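February, 16:00. Glue line trials, Tumham workshop.

The second batch of Hokley adhesive was mixed at the supplier's stated ratio and applied to 16 beech test joints. Clamping pressure was held constant throughout. Open time was shorter than in the Tramdale batch, and two joints were set aside for incomplete coverage.
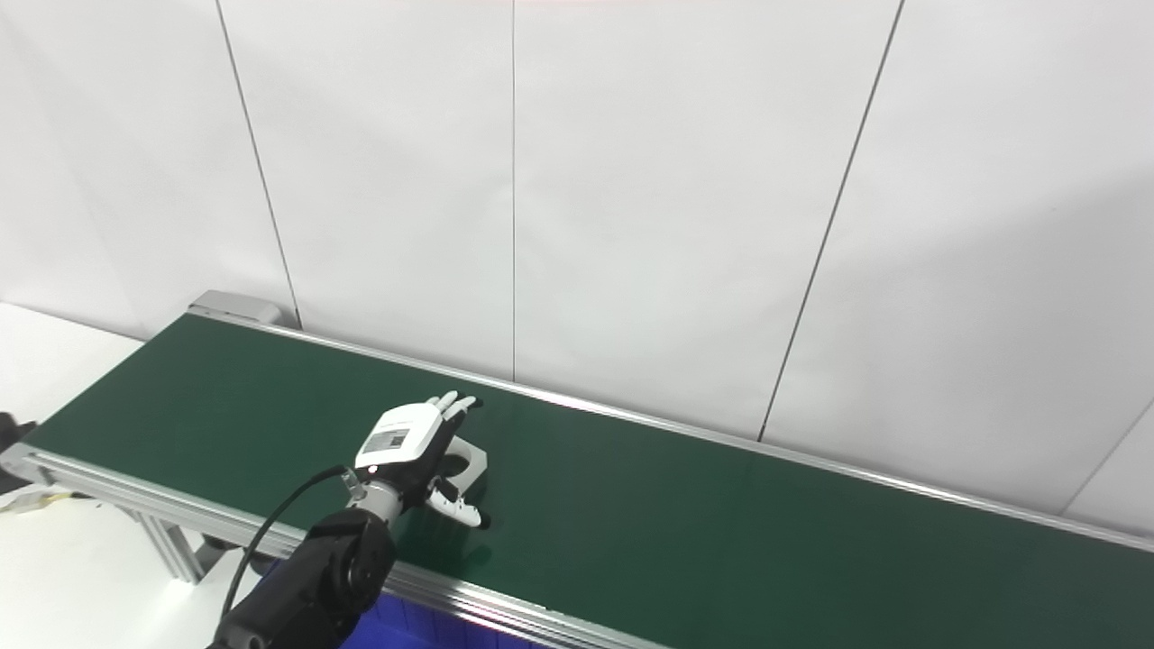 Ye-rin Son

Remaining joints are to be loaded to 1,000 newtons, then to 2,000. Failures within the wood should be recorded separately from failures at the glue line. Jang has asked for the offcuts to be kept and labeled.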